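Dual timelines and a middle that sags: how do I know which chapters to cut?
Posted in April by Eluned Foulkes

I have a finished draft of a fantasy novel (working title Luddale, after the river town where most of it happens) and it has a problem I can describe but can't fix. The story runs on two timelines. One follows Massawe, a ferry pilot, in the year the dam fails. The other follows her granddaughter, two generations later, trying to find out who opened the gates. They alternate, strictly, one chapter each. I was very proud of this when I thought of it.

My beta readers were less proud of it. One told me she had started skipping the granddaughter. The other said the granddaughter was the only good part and could the ferry please sink. So that was a productive weekend.

The manuscript is 139,000 words. I know that's long. I have tried outlining it after the fact, I have tried color coding, I have read it out loud to a dog. Every time I decide a chapter can go, I find some line in it that sets up something two hundred pages later, and back it goes.

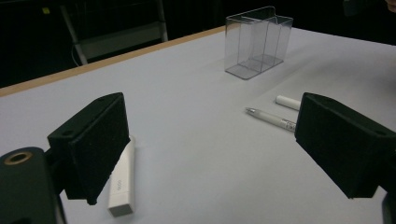
What I'd like to know is how other people decide. Is there a test for a chapter, or do you go by feel? And does strict alternation have to stay strict once you've started it, or will readers forgive me if the granddaughter gets two in a row? I've looked at the usual craft books and they all say to cut whatever doesn't serve the story, which is a bit like being told to pack only what you'll need.

I should add that I'm not looking for permission to start a different novel. I have given myself that permission before and now I have four openings and one middle.

Posted by Stosum

Cut the prologue.

I know you didn't mention a prologue. There's a prologue.

Also your beta readers disagree because they like different kinds of book, and you can't write for both of them. Pick the one who finished it. If neither of them finished it, that's your answer about the length.

Posted by Satel

I'll try to be a little more use than the above, though I would also put money on the prologue.

Two things are tangled up in your post. One is length and the other is order, and you keep trying to solve them with the same pair of scissors. Do order first. Alternation is a promise only if the reader notices it, and most of them notice it at the exact moment they're annoyed by it -- that is, when you've left Massawe hanging off a rope and they have to go and read someone's archive visit. Breaking the pattern is fine. Break it early, by chapter six or so, and nobody will think you made a rule. Break it for the first time at chapter thirty and it looks like a printing error.

For the chapters themselves, I ask what the reader knows at the end that they didn't know at the start. It has to be one sentence and it can't contain the word "deepens." If I write "deepens her relationship with her brother," the chapter is two people eating soup. I have written a lot of soup. My second book lost 631 lines of it in one afternoon and the only person who has ever missed them is me.
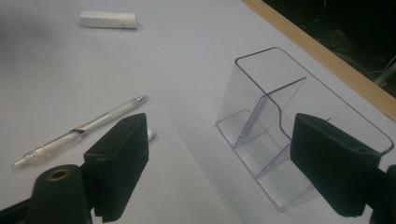 About those lines that set something up later: move them. This is the part that people find hard to believe while they're inside the draft. A setup is usually a sentence, two at most, and it will live quite happily in another chapter. You don't have to keep a whole dinner party alive so that somebody can mention a key. Make a list of every setup, with the payoff next to it, and then look at the chapters you want to cut. I'd guess most of them are holding on by one sentence each.

And your two readers aren't as far apart as they sound. Both of them wanted to stay with one person for longer. That sounds to me like a vote for longer stretches, maybe two or three chapters at a go, whichever woman they meant.
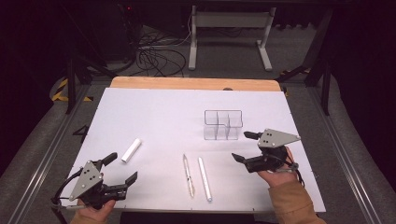
Do the list by hand, is my last piece of advice, and do it away from the manuscript. If the file is open you will start fixing commas, and commas are how a revision dies. Clear a table first. I mean properly clear: a pen, a marker and a plastic organizer with square compartments is as much clutter as I'd allow, and I'd be suspicious of the organizer. Write one line per chapter, Massawe on one side and the granddaughter on the other, and put the marker through anything you can't finish the sentence for. It takes an evening. You'll feel terrible at chapter nine and quite cheerful by chapter twenty, once you realize how much of the typing is behind you.

What happens to the dog, by the way? Did it stay awake for the archive?

Contact the moderators | Copyright remains with individual posters | Back to top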